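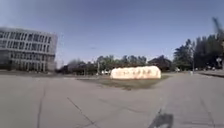 Concrete paving, with trees and buildings beyond.

DESTBRIDGE HARBOUR USERS GROUP
Minutes, January meeting
Upstairs room, harbour office. Started 6.40pm, late, door code had been changed.

Present: berth holders x 4, two from Balogh Haulage, harbour office, pilots' rep, town council observer. Apologies from the fish quay and the sailing club.

1. Last minutes
Agreed. One correction, item 5 should read "outer wall" not "outer well".

2. Dredging
Harbour office reported. Inner basin finished before Christmas, approach still to do. Contractor wants to work nights at the mouth, pilots not happy with the barge lying there on an ebb tide. Asked for it to be moved clear for any ship over 100 metres. Office will put this to contractor and come back by email.
Spoil: going to the licensed ground offshore. Council observer asked about the beach instead, told too silty.

3. Traffic
1,965 containers over the quay last quarter, against 421 in the same quarter the year before. Nearly all of it the new Avville feeder service. Second weekly call now asked for, would be Sunday. Crane crews would need to agree to it and havent been asked yet. Berth holders want that done first before anything is signed.
Balogh: lorries queueing back past the roundabout on feeder days, some 40 at the worst. Drivers with no toilets. Want booked slots. Office said a booking system is being priced. Balogh said this was also the answer in the autumn. Noted.

4. Etari berth
Etari have asked for a longer lease on No. 3 and first call on the mobile crane. Long discussion. Timber people against, they use the same crane and were kept waiting twice in December. Suggested first call on set days only. Etari not present so left over to next time, office to invite them.
Fenders on No. 3 still the old ones. Two missing at the north end. New ones on order.

5. Dues
Proposed rise from April circulated on paper, not enough copies. Small boats feel it is steep given the state of the ladders. Office to send out the workings. Comments in writing before the next meeting please, not by phone.

6. Lights
East pier light out again, third time. Notice to mariners issued. Electrician thinks its the cable, not the lamp. Pilots asked for a temporary light meanwhile. Agreed, office to arange.

7. AOB
- Speed of workboats past the pontoons. Reminder to go out.
- Rope left on the slip. Owner to shift it or it goes in the skip.
- Waste oil tank full. Emptying booked.
- Gate passes: old blue ones stop working at the end of the month, collect new ones from the office in working hours.
- Winter parking on the quay to stay as is.

Closed 8.25pm. Next meeting same room, date to be emailed, new door code with it.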